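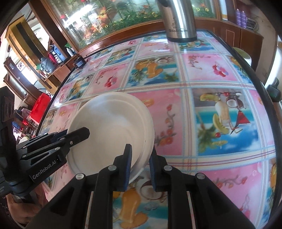 White plastic bowl on the table

Kitchen > Cleaning and Care > Plastic Bowls and Boxes

Start Kitchen Laundry Workshop Garden Ask Us

We use cookies to remember your settings. Accept Decline

How to Keep Plastic Bowls White and Without Smell

By Rizwan Kumarasinghe, Aug 3, 2023

Plastic bowls are cheap and light, and in my kitchen they do more work than the glass ones. But they take color from food and they keep smell, especially from onion and fish. I have tried many methods in our flat in Florkdale, and I write down those which worked for me.

Washing the same day

Do not leave tomato sauce or curry in a plastic bowl overnight. First rinse it with cold water, then wash it with warm water and normal dish soap. When I started with very hot water, the orange color went deeper into the plastic and it was difficult to take out later. If the bowl is greasy, wipe it with a piece of kitchen paper before any water. The sponge will also live longer.

Please do not use steel wool or the green rough side of the sponge. It makes small scratches, and next time the color sits in these scratches.

Yellow and orange stains

Mix baking soda with a little water until it is like toothpaste. Spread it on the stain with your fingers and leave it for 15 minutes. Rub with a soft cloth in small circles and rinse well. For an old stain I do this two times.

If the stain stays, put the clean wet bowl outside in the sun. Turmeric becomes much paler after one sunny afternoon. In October, when the sun is weak, I leave it on the window sill for two or three days. It is slower but it still helps. Beet stains did not change much in the sun, for them I use only the paste.

Smell of onion or fish

Fill the bowl with warm water and add two spoons of white vinegar. Let it stand for one hour, then wash with soap. For boxes with a lid, my neighbor Ekua Asante puts crumpled newspaper inside, closes the lid and waits until the next morning. I was not sure about this, but I tried it with a box where I kept garlic paste, and the smell was almost gone. Wash the box after, because of the ink.

Never mix vinegar with bleach. The gas is dangerous also in small amount.

Drying and storing

Plastic dries slower than glass. If you put bowls one inside the other when they are still damp, they will stick together and smell closed. I stand mine upside down on a rack and dry the bottom ring with a towel, for there is always some water in it.

When two bowls are already stuck, put cold water in the upper one and stand the lower one in warm water. After a few minutes, turn them gently. Do not use a knife between them.

I keep lids separately, standing in a row like books. Before, I had 12 lids and only 7 boxes, and every search for the right one made me angry. The lids without a box I use now under flower pots.

When to throw it away

A bowl that is sticky after washing, or has cracks at the rim, should not be used for food. Mine go to the balcony for mixing soil. For the microwave I take only bowls which have the sign on the bottom, and for fatty food I take glass anyway.

Next page: Cleaning the rubber ring of a pressure cooker. If your cooker has a ring that you can take out, do it before you start reading.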